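**Wanted: patient hands for the Grivwood manipulation study**

The Grivwood group is looking for paid participants, and one part-time session lead, for the second round of our work on learning from hand-held grippers. If you have ever spent a Saturday putting screws back into the right compartments and felt good about it, please keep reading. We have been trying to find you.

The first round ended in June with 1,529 usable demonstrations. A policy trained on all of them opened latched boxes well enough to be shown to visitors. A policy trained on 350 of them, picked for variety in how people approached the latch, did nearly as well, and on boxes it had never met it did slightly better. Damian Piątek, who had spent the spring collecting the other demonstrations, took the news like a gentleman and went for a long walk.

So the question for round two is which demonstrations are worth having. Our working guess is that hesitations, second tries and odd grips carry more than smooth repeats do. To test that, we need people who don't all do it the same way.

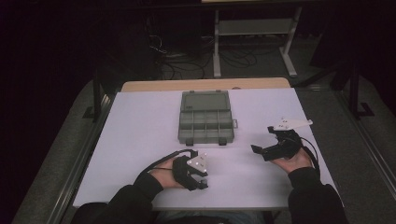
Sessions are done seated at a table, one participant at a time. You work with a gripper strapped over the back of each hand, and the white plates with the small dots ride along on top. The task is plain: undo the latches, lift the lid, put it back down, fasten it, and start over from wherever the session lead has moved the box. Most people find the left hand sulks for the first half hour. We keep that data too.

**What participants do**

- Attend 9 sessions, spread over as many weeks as you like within reason
- Work through a list of start positions and a few deliberately vague instructions ("open it the other way" is a real one)
- Fill in a short form after each session, including a box for complaints, which Marlina Pillai reads and sometimes frames

**Who can take part**

Adults with comfortable use of both hands. Left-handers are very welcome, as round one had too few and the policy shows it. No background in robotics is needed, and a little ignorance is even useful: roboticists tend to move like the robot they wish they had. If you took part in round one you can't join this round, but we remember you fondly.
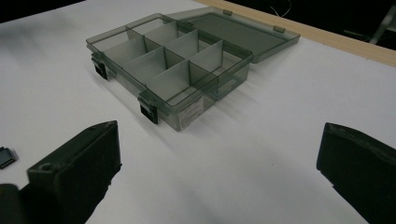

*Box with the lid laid back: eight compartments, two latches on the near side.*

**The session lead position**

Part-time, paid hourly, based in our Pestberg lab. You will set up the table, calibrate the grippers, run participants through the protocol and label the recordings in Gulto, our in-house annotation tool. Gulto was written by Ansel Hutchins over one winter and has opinions. Python helps. Being able to say "that's fine, let's go again" in a believable voice for the whole afternoon helps more.

You will report to Shoshana Tran and share an office with Jawad Swati, who runs the training jobs and would like the labels to be spelled consistently.

**Pay and practical matters**

Participants are paid per session, at the end of each session, whether or not the box cooperated. Travel within Pestberg is covered. Recordings are stored under a participant number, and you may withdraw yours at any point before training starts.

**To apply**

Write to Shoshana Tran at the Grivwood front desk, with "hands" in the subject line for participants and "lead" for the job. Tell us which hand you write with and when you're free. Lead applicants should add a page on a method or result they once believed and later gave up. Tuesday sessions fill first, so name a second choice.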